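Havari opened its simulation lab on Monday, and I sat through the afternoon demo of Sunden, their picking simulator. The test set is 618 rendered layouts. The one on the projector had a cucumber and a sweet potato on a gray sheet over dark wood.
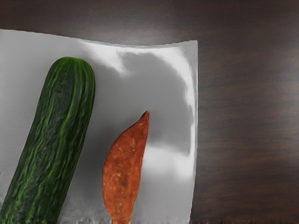 A remark from the second row was that rendered skin texture says little about friction. The presenter agreed – friction is set separately, per item.

Each layout gets up to 96 grasp attempts, all from a straight-down approach.

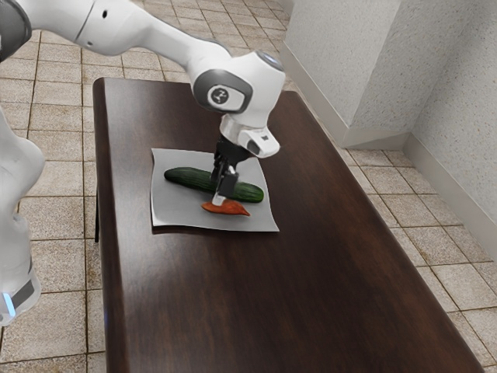

Contact settings took the rest of the session. I would have liked to see the solver logs.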